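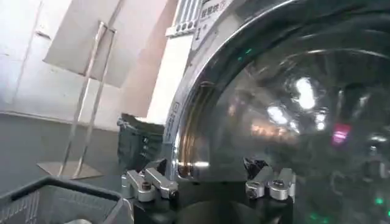 Door of a front-loading washing machine, with polished rim and dark glass.

Football kit: washing, drying and storage
Orlando Cusi
April 20, 2017

These notes cover a full team set of match kit washed at home: shirts, shorts, socks, goalkeeper's gloves, shin pads and boots. They were written for whoever takes the kit bag home from Morsy on a given weekend, but apply equally to one player's kit. The section on balls was added in January.

Before washing

Empty the bag the same day. If washing has to wait until the next morning, hang the shirts over a rail or the side of the bath. Shirts left rolled up overnight in a closed bag will smell after one wash and usually need a second.

Let thick mud dry, then brush it off outdoors with a stiff dry brush. Wet mud rubbed with a cloth goes further into the knit. Knock the socks together, turn them inside out and shake them again. Most of the rubber crumb from an artificial pitch comes out at this stage. What remains ends up in the door seal or the filter.

Turn shirts inside out so that the numbers and badge are on the inside. Undo tie cords on the shorts and pull them level, then knot the two ends loosely together. A cord that has vanished into the waistband can be brought back with a safety pin, but it takes longer than the knot.

Remove sock tape. Tape that goes through the wash leaves adhesive on the sock, and that adhesive picks up fluff in every later wash.

Grass and blood

Grass stains: work a little liquid detergent into the mark with a fingertip, leave it while you sort the rest of the load, and wash as normal. Do not use chlorine bleach on polyester shirts. It dulls the colour and can turn white trim yellow.

Blood: cold water only, as soon as possible. Hold the back of the stain under the tap so that the water pushes outwards through the fabric. Warm water sets it. Old blood needs a soak in cold water with a biological detergent, checked against the care label first.

Clay marks on white shorts rarely come out completely. Soak, wash, look at them in daylight and decide whether to repeat. Do not tumble dry in between, as heat fixes whatever is left.

The load

Do not fill the drum. Match kit is light but bulky and needs room to move, and a 5 kg load of polyester is a great deal of kit. Split a team set into shirts first, then shorts and socks together. If the socks are a strong colour and new, wash them alone for the first few times.

Use a cool synthetics programme and a moderate spin. High spin saves little drying time on polyester and creases the printing.

Use less detergent than the packet suggests for a full load. I use Comov liquid without fragrance. Powder is adequate but leaves white streaks on dark shorts if the drawer is damp. Leave out fabric softener altogether. It coats the fibres, after which the shirt holds sweat against the skin and keeps its smell.

For kit that smells even when clean, soak it in a bucket of cold water with 200 ml of white vinegar before washing. Never combine vinegar with bleach, in the bucket or in the machine.

Drying

Take everything out when the programme ends. Hang shirts by the hem, still inside out, away from strong sun. Do not place printed numbers against a radiator. The older Drarkon shirts have heat-applied numbers that lift at the corners if they get hot, and once a corner has lifted it will not stay down.

Socks dry fastest hung by the toe. Count the pairs as they go into the bag.
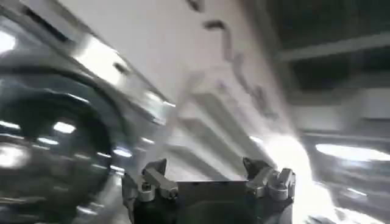

Gripper with its two fingers open.

Gloves

Goalkeeper's gloves should be washed by hand. Wet both gloves in lukewarm water, put them on, and rub the palms together gently with a small amount of glove wash or mild soap. Rinse until the water runs clear. Press the water out from the fingers towards the wrist. Wringing tears the latex at the seams.

Dry at room temperature, out of the sun, palms apart. Two latex palms left pressed together may stick and will take pieces out of each other when separated. Gloves are best stored very slightly damp, since fully dried latex cracks.

Shin pads

Hard shells: wipe with warm soapy water, rinse and dry. Fabric sleeves and ankle supports go in with the socks, with any hook-and-loop straps closed. An open strap will snag every shirt it meets.

Boots

Remove the laces and insoles. Brush the soleplate dry, then clean between the studs with an old toothbrush and plain water. Wipe the uppers with a damp cloth. Stuff with newspaper and change the paper once after an hour or two. No radiator, no airing cupboard, no hairdryer. The glue between upper and soleplate softens with heat.

Screw-in studs should be taken out at intervals, the threads wiped and given a trace of petroleum jelly, and the studs refitted. Seized studs are nearly always studs that were never removed.

Do not put boots in the washing machine.

Balls

Wipe down after use and dry indoors. Put a drop of silicone or glycerine oil on the needle before inserting it. Inflate to the figure printed by the valve. The needle in the club bag is for the Nollik pump, item 986, and does not fit the old foot pump. Let out a little air before storing balls over the summer.

Care of the machine

After a muddy load, wipe the fold of the door seal with a damp cloth and leave the door ajar. Clean the filter monthly in the season, with a shallow tray and a towel on the floor first. Run an empty hot maintenance wash now and then if you wash mostly on cool programmes.

Spare laces and stud keys are in the side pocket of the kit bag.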